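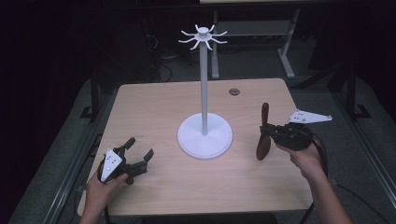 Awareness days raise money once and then stop, one reader wrote after my May column, and a charity that plans its year around them is planning around a spike. I agree with the second half of that. The first half depends on what the organizer does with the names collected on the day.

Consider a typical workplace collection for a health charity. Staff at the Tomside office held one on a Friday, selling ribbons and baked goods, and took in $4000 against a target of $3000. The money went to Ridance, a small charity that pays for rides to and from chemotherapy. By the usual measure the day did well. The total was posted in the lobby and the matter was closed.

The total is a poor measure. A ride service has fixed costs every week of the year: fuel, insurance, a dispatcher, background checks for drivers. Treatment runs on a schedule that has no link to the fundraising calendar. A patient with a course of 13 visits needs 13 rides, and a service that can pay for the first ten has a serious problem at the eleventh. A charity in that position holds cash back, accepts fewer patients than it could, and looks overcautious to its donors.

A small monthly gift deals with this directly. It can be forecast. Some donors drop out each year, but the rate is fairly steady and can be built into the budget. A single large gift cannot be assumed to repeat, so a careful manager will not hire against it.

My proposal is modest. Keep the day, and change what gets reported. Next to the cash total, publish the number of people who signed up to give monthly, and publish it again three months later. If the second figure is much lower than the first, the sign-up pitch was too hard or the follow-up was too weak, and both can be fixed.

There is a fair objection. Payroll giving takes staff time to set up, and small employers may not have it. Abera, with 3 people in its office, has no payroll department to ask. A standing bank transfer works in that case and needs nothing from the employer beyond a printed form.

A second objection is that monthly giving asks too much of people on low wages. It should remain optional, with no minimum, and the ribbon table should stay open to anyone who wants to drop in a dollar and move on.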